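Speaker notes, "Start Walking Again"
Skerkmont community library, 01/08/2025
Slot is 20 minutes plus questions

Slide 1. Welcome

Say hello, thank the library for the room, ask who walked here tonight. Wait for hands! Then tell them my own numbers: 341 walks logged last year, and the year before that I couldn't have told you where the river path started.

Mention that everything tonight is for people who used to walk and stopped. Bad winter, new job, sore knee, whatever it was. No gadgets needed.

Slide 2. The first ten feet

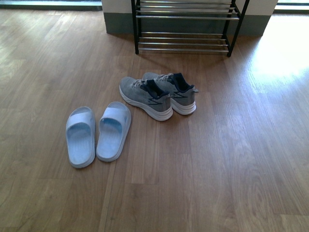

The hardest part of any walk is getting to the door, and I want to spend a good three minutes on it because I love this topic. When I quit walking for a whole winter, my shoes were in a bag in a closet behind the vacuum. Of course I didn't go! A low rack against a wall, like the metal one on the slide, with clear floor in front of it, did more for me than any training plan. Ask the room where their walking shoes are right now. (Last time, at the Sidau senior center, somebody said "in the trunk of my son's car, in another state." Big laugh. Leave room for one.)

Then the morning light bit. If you have a window that gets sun, stand in it for a minute with your coffee before you decide whether you're going. I nearly always go.

Slide 3. How far?

Short answer: less than you think. I started with one loop of the Plerora pond, and for two weeks that was the whole program. Then two loops. By October I was doing the Huanca trail out to the footbridge and back, which I'd been telling people was "too far for me" for years.

Read out the rule slowly, people write it down: turn around while you still feel good. Say it twice.

If someone asks about hills, say yes, hills are wonderful, save them for month two.

Slide 4. What goes on your feet

Keep this light, folks get very serious about shoes. Comfortable, room at the toes, a sole with some cushion left in it. Try them on late in the day when your feet are a bit bigger, and wear the socks you'll walk in.

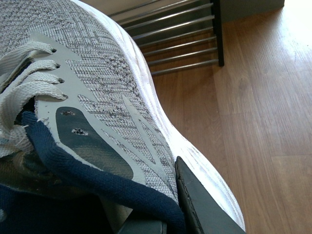 And you don't have to buy anything this week. Wear what you have for the first few loops and see how your feet feel that evening. Any numbness or a hot spot on the heel, try lacing them looser before you give up on the pair. Anyone with diabetes or foot trouble should talk to their doctor first. Don't skip that line.

Slide 5. Company

My favorite slide! The Skerkmont morning group has 245 people on its mailing list and almost 20 turn up on a typical walk, rain included. We go at the pace of whoever is slowest, and there's always a second, shorter route. Dogs welcome on the pond loop, on leash.

Hold up the route cards. They're on the table by the door, large print on the left-hand pile.

Questions. If it's quiet, start with the one about walking in the rain (hat with a brim, dry socks waiting at home). Lights up at the end and remind them the side exit locks when we close.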